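Unit 4: Main Memory, Cache and Why Programs Wait
Course notes, Okden Evening College, E. Zelenák

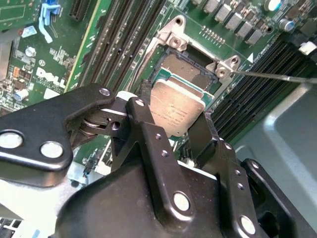
4 min read

A processor can only work on data it has been given. Most of the time a slow program is slow from waiting on memory, and adding a faster processor changes very little.

Storage in a computer comes in layers. Registers sit inside the processor and hold a handful of values. Cache is next, small and quick. Main memory is larger and slower. Disk is the largest and slowest of the four.

When the processor needs a value, it checks the cache first. If the value is there, we call it a hit. If not, it is a miss, and a whole block of neighboring values is copied in from main memory. Programs that step through a list in order do well, as the next value has usually been brought in already.

Worked case. A program makes 900 reads, and 785 of them are hits. That leaves 115 misses. The hit rate is 785 / 900, or 87.2 percent. Suppose a hit costs 1 time unit and a miss costs 20 in total. The full cost is 785 + (115 x 20) = 3,085 units. With no cache, at 20 units per read, it would be 18,000.

Do the same sum for 177 misses out of 900 reads and bring it to the next session. Show the hit rate and the full cost. Then read the Cunha chapter on write policies, which we need for Unit 5.

Comments (3)

Horácio Sequeira
Is the 20 units the whole cost of a miss, or do we add the 1 for checking the cache?

E. Zelenák
The whole cost. Do not add the 1.

surunow_k
Got 4,263 for the homework. Same as anyone else?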